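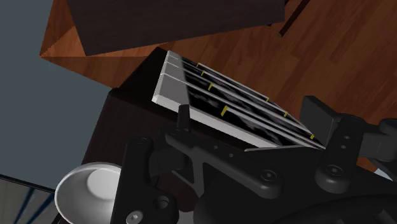

Dark Wood Comes Back to the Table

For most of the last 20 years you could not give away a brown dining table. Charity shops turned them down. Families clearing out a house left them at the curb with a note taped on top. Auction houses sold them by the lot, with the chairs thrown in, and were glad when the buyer had a van.

Kirsty Donnelly bought a lot of them in those years. She runs a repair and resale shop on the edge of Jovura, in a former feed store with a loading dock at the back, and she paid so little for her stock that her main expense was the rent on the room she kept it in. Her husband wanted her to switch to painted pieces. She painted four, sold all four, and went back to brown.

"I didn't like doing it," she says. "You spend two days covering up the only interesting thing about it."

Dark tables now leave the shop within a week or two of being finished, and she has stopped advertising. Prices are still low by the standards of new furniture. A solid six-seater with sound legs and a refinished top costs less at her place than a flat-pack table of the same size. She gets couples furnishing a first apartment, people who have moved out of the city, and a fair number of customers in their sixties buying back something close to what they gave away.

Part of this is fashion. Pale wood and white walls had a long run, and the magazines that sold that look have started showing rooms with more color in them. Walls in dull blues and greens need something heavy in front of them, and a pale table can look washed out there. Donnelly does not follow any of it closely. She noticed the change when customers began bringing in paint cards and holding them against the tabletops.

The other part is the wood. Many of the tables she sells came from the Pendov works, which stood beside the river at Jesau for 107 years and at its height employed most of the village. Pendov made plain household furniture in large amounts. It had no famous designer and won no prizes. Its standard dining table was a rectangle with rounded corners and square legs, stained dark because the company bought mixed timber and wanted the boards to match. Under the stain you may find beech, oak, ash or all three.

That habit is the first thing a restorer learns about a Pendov. Strip the top back to bare wood and you can end up with a striped table. Some owners like the stripes. Most do not, and they are upset, since the job can't be undone without staining the whole thing dark again.

Achilleas Economou worked in the finishing room at Jesau from the age of 16 until the works shut down. He is retired and lives up the hill from where the gates used to be. The stain was mixed in the building, he says, in open tubs, and the color depended on who was mixing. One foreman liked it red. The one after him liked it nearly black, and the office let him have his way for a couple of years before a retailer complained.

"If you bring me a table I can tell you which foreman," Economou says. "I can't tell you the year. I was never any good with years."

The finish on top of the stain was a shellac at first and later a sprayed lacquer. The lacquer was faster, and it let the works turn out 2,000 tables in its busiest August, ahead of the fall selling season. It was also more brittle. Put a hot dish on a lacquered top and you get a white ring that goes deep. Put one on shellac and you get a ring just as white, but it can usually be coaxed out with alcohol and a soft pad by someone who knows when to stop.

Economou spent 14 years on the spray line and did not enjoy it. The ventilation was poor and the work was dull. Before that he had been on the pads, rubbing shellac by hand with a woman named Rosa who had started before the war and talked to the tables while she worked. He still uses a pad for the odd job. Donnelly sends him tops she is nervous about, and on Monday mornings she drives over to collect them. He charges her very little and complains about the driveway.

What to do with an old top

The most common mistake is doing too much. Owners see scratches and dull patches and reach for a sander, when a good cleaning would have taken care of most of it. Furniture polish builds up over the years into a gray, sticky film that hides the color. Donnelly takes it off with a cloth and a little mineral spirits, working on a patch at the back edge first to see how the finish behaves. She says half the tables people bring her as ruined need nothing else.

To find out what the finish is, put a drop of denatured alcohol somewhere out of sight, such as the underside of a leaf that was finished on both faces. Shellac turns soft and tacky in under a minute. Lacquer takes longer or may not react at all. Lacquer thinner will soften lacquer. If neither does anything, somebody has probably been there before you with varnish or polyurethane, and you will need to decide how much you care.

Small scratches in dark wood can be hidden with wax sticks or a felt pen sold for the purpose. Donnelly keeps a drawer of both. She warns against shoe polish, an old household trick, because it stays soft and comes off on sleeves. Deep gouges she fills with hard wax melted in with a small iron, then levels with a plastic card.

Black rings are different from white ones. White rings sit in the finish. Black rings are in the wood, where water and iron have reacted with the tannin in oak, and getting them out means removing the finish and using oxalic acid. It works well and calls for gloves, goggles and a well-aired room. It also lightens the surrounding wood, so the top has to be stained again afterward. Donnelly often talks customers out of it. A black ring at one end can go under a bowl.

For protection she uses a hard wax oil from Bañez, a small supplier whose cans she buys by the case. Economou thinks oil over old stain is a mistake and tells her so. He would use shellac and put a cloth down at mealtimes, as his mother did. Donnelly says her customers do not own tablecloths.
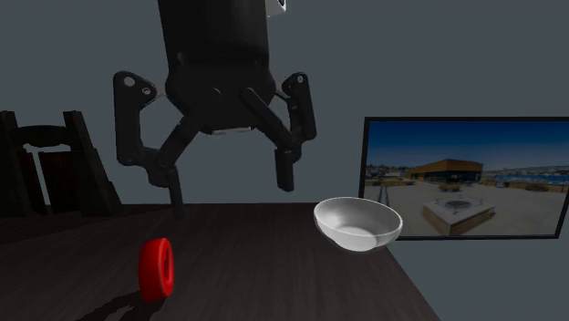

Dark wood stands out against a muted blue-gray wall.

Wall color comes up in the shop more than she expected. Customers ask what goes with brown, and her answer is that nearly everything does except another brown of almost the same shade. Cool grays with some blue in them make the wood look warmer. Cream makes it look older. Bright white is the hardest, particularly in a north-facing room, where a dark table can turn into a hole in the floor. She suggests putting a lamp low down near one end before anyone gives up and starts painting furniture.

Size is the other question. Old tables were made for smaller chairs. The space under the rail on a standard Pendov is tight for anyone tall, and modern chairs with arms often will not slide in at all. Donnelly tells buyers to measure from the floor to the underside of the rail and to bring the figure with them, along with a chair if they can manage it. She will raise a table on blocks let into the feet, though she does not love how it looks. One man from Jesau had her do it to his grandmother's table and came back the next spring to have the blocks taken off. He had bought lower chairs.

Extension leaves go missing. They were kept under beds and in attics, and when a house was cleared they were taken for shelves. A table with its leaves is worth noticeably more than one without, and a leaf kept in the dark for decades will not match a top that has faded by a window. The only cure is time and daylight. Donnelly stands hers on the loading dock on dry days and turns them at lunch.

The works itself has mostly gone. The drying sheds were pulled down, and the main building holds a tire dealer and a gym. The company's pattern books survived because a clerk took them home. They are now in the Jovura library, in the local history room upstairs, where anyone can ask to see them. The drawings give the dimensions for every model, and a few have notes in pencil about which timber had run short that month.

The library wanted 100 photographs of Pendov pieces still in use, to go with the books, and put a request in the local paper. More came in than it had boxes for. Many show birthday cakes. Economou went to look through them one afternoon and spent most of it arguing with the librarian over a sideboard, which he said was from a rival firm and had no business being there. She has left it in the box with a slip of paper giving his opinion.

Donnelly has a table of her own from Jesau, bought from a house sale before she had the shop. It has a burn near one corner and a row of dents where somebody clamped a meat grinder. She has never refinished it. Her children do their homework at one end, and the other is where she does the shop's accounts, generally late.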